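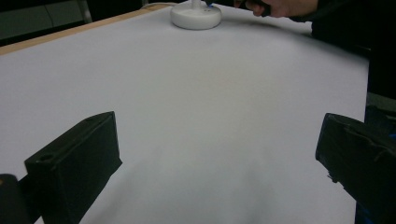
Clearing and wiping a table is the chore people most often ask us about when they ask whether a machine can do it yet. The short answer is no, or only in pieces. A table looks simple until you list what is on it. Take a sheet of white paper laid flat over the top, with a white round base standing on it and a pale cable running off to one side. White on white is hard to pick out, paper slides when something pushes against it, and a cable will pull whatever it is attached to. A person deals with all of that while thinking about lunch.

We have been keeping this page since August and update it when something changes. It covers the chores readers write in about, for the kitchen and for a small workshop. The machines named are the ones we have had on our own bench or floor.

Floors

Floors are the one job we would hand over. The Zedau floor vacuum runs in our shop every evening and picks up most of the sawdust. It does not do corners well, and it will eat a shoelace.

Tips:
Pick up cords before you start it. Tape down the ones that have to stay.
Lift stools onto the bench. The fewer legs, the better the coverage.
Empty the bin after every run if you cut MDF. Fine dust clogs the filter fast.
Do not run it where there are metal shavings. Use a magnet on a stick first, then a broom.

Ours has logged 1,386 minutes since we bought it, and the side brush has been replaced once.

Clearing a table

Arms with two-finger grippers can pick up a cup or a block if the thing is sitting alone and you have shown them where it is. They are slow. We set up a Canetti tabletop arm to move 100 small items from a tray to a bin, one at a time. It dropped or missed 34 of them. Most of the misses were flat things: washers, a ruler, a folded receipt. Two fingers need something to close on, and a flat item on a flat table gives them nothing.

If you are going to try it at home or in the shop:
Put a thin foam mat under small parts. The fingers can sink in a little and get under the edge.
Use a mat in a color that is different from the parts.
Tape all four corners of any paper you lay down. Loose paper will travel with the gripper.
Route cords off the back of the table and clip them there.
Keep your hands out until the arm has stopped. Even a small arm can pinch.

For everyday clearing, a dishpan is still faster. Carry it to the table, load everything that goes to the kitchen, carry it back.

Wiping down

An arm can drag a sponge across a bare surface. It can't tell a crumb from a knot in the wood, and it presses just as hard on a dried jam spot as on a clean one. The Canetti wiped an empty board well enough, then left a ring around every object we put back on it.

By hand, work from the far edge toward you and wipe into your palm or a dustpan. For a desk or bench that gets glue or paint, cover it with a big sheet of paper and throw the paper out at the end. Butcher paper works, and so does the back of leftover gift wrap. Smooth it from the center out before you put a lamp or a stand on top – a ridge under a round base makes it rock.

Dishes

The dishwasher is a machine that does a chore, and it has been doing it for decades. Loading it is the part that is left. We have seen arms put plates in a rack when the plates were all the same size and the rack never moved. Our kitchen has neither of those.

Scrape, don't rinse, if your detergent has enzymes in it.
Face the dirty side toward the spray.
Keep long spoons out of the top rack, where they can stop the arm from turning.

Laundry

Washing and drying are done by machine. Folding is not. We had the Lobo folding unit on loan for two weeks. It took T-shirts only, each one clipped on by hand, and you can fold a shirt in the time it takes to get the clips straight. Towels and fitted sheets it would not take at all.

Sorting and fastening small parts

Here the shop does better than the house. If you have 300 of the same screw to drive into the same place, a machine can be worth setting up. If you have a coffee can of mixed hardware, it can't. We looked at a Troltetti parts feeder for this and sent it back. It wanted one size at a time, and getting to one size at a time was the whole job.

What works for mixed hardware is a muffin tin and a magnet in a plastic bag. Dip the bag in the can, lift out the steel, turn the bag inside out over the tin. Brass and aluminum stay behind.

What it costs you in setup

Add this in before you buy anything. Every arm we have tried took about an hour to get ready for a job that took ten minutes by hand. That changes if you do the same job every day in the same place. Few chores at home are like that – the table is never left the same way twice.

Questions we get about window washers and grill cleaners are not covered yet. We have not tried either one.

Page last updated 9 Dec 2020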